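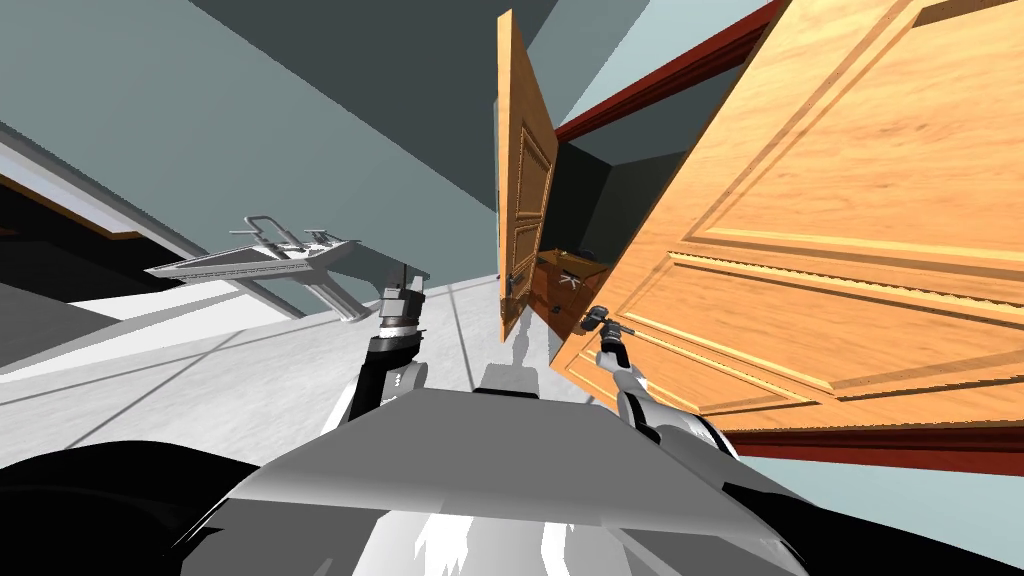
Is there any unreserved seating left for the Wonus gig at the Gallis in April? The hall holds 2000 but the ticket page only shows the balcony.

Jad Farah
The stalls are standing for this one. I rang the box office and they said the first 14 rows come out – the rest stay in but are kept for access bookings. Doors at 7 pm, support on at 8.

drarel_fan
balcony sound is fine, go for the middle

Rosales
Saw them there on the last tour. No seats downstairs then either.

Related
Wonus setlist, last tour
Parking near the Gallis
Returning tickets bought by phone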